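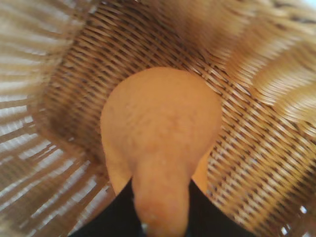 Progress report to the Medell Fund
Project: Show Me Once (teaching a robot by hand)
Written by Yabsira Shiferaw, Mar 12, 2022

Hello all, and sorry this one runs a bit longer than the last. There's plenty to tell!

When I wrote in October we had a working arm, a table and very little else. Since then we've gone from "can it be steered at all?" to recording proper demonstrations nearly every day. We have 234 of them saved and labelled, all from the basket task, and I'm really pleased with that (Igor wants it noted that he labelled most of them, so there you go, Igor).

For anyone new to the fund, the basket task goes like this. One of us drives the arm from the next desk with a pair of hand controls, picks something up and either puts it in a wicker basket or takes it out again. The wrist camera and the joint positions are recorded the whole way through, and the learning side, which is Paora Tapsell's department, tries to copy what we did. We picked fruit and veg shapes on purpose. A gourd is a lovely awkward thing to hold: fat at one end, narrow at the other, and it rolls if you so much as look at it. Dayana grips at the neck every time. I used to go for the fat end and lost it more often than I'd like to put in a report.

That leads me to the main thing we've learnt, which is that people don't demonstrate alike. Dayana Chávez is slow and very smooth. Chaltu Gudeta is quick, stops dead above the object, has a think and then goes straight down. Both get the job done, but when Paora mixed their recordings together the copied movement came out hesitant, a sort of wobble over the basket that neither of them ever does. So we sat down and agreed a house style: come in from above, pause briefly, close gently, lift straight up. We threw out 28 older recordings that were too far from it. That hurt a bit, but the wobble is much smaller now.
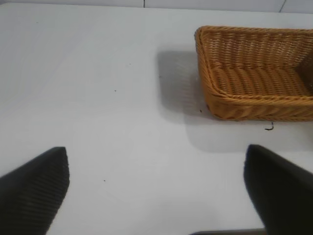 Wrist camera view with the fingers open and the basket empty.

We also changed how a session runs. Drivers now swap after 40 minutes, even if they're enjoying themselves. Chaltu looked back through her own recordings and found the sloppy ones bunched up at the end of long sittings, and the same was true for the rest of us once we checked. Swapping costs a little time while the next person gets comfy with the controls, but we bin far fewer takes.

Now for the less cheerful bits. The wrist camera blurs when the arm moves quickly near the basket rim, and the weave turns into stripes. Paora thinks the learning can cope with some of that. I'd still like a faster shutter, and Soliman have offered to lend us a different camera to try. The hand controls are the other worry. The left one has been drifting, so the arm creeps sideways when you're holding perfectly still, which is maddening halfway through a careful grip. Igor Machala has patched it in software and it's bearable, but I wouldn't want to go through another season on it.

Spending is on track apart from the controls. I'd like to move the unspent travel money across to buy a new pair, as the visit to Vultby was done by video in the end. Could you let me know if that needs a form or if a yes by email will do?

Next up, we want to try 2 baskets on the table at once, with the driver choosing between them, and then bring in people from the Grastlow office who've never touched the controls. I'm very curious to see what they do with the gourd. The recordings so far are on the shared drive if you fancy a look, and Dayana is happy to walk anyone through them.

Yabsira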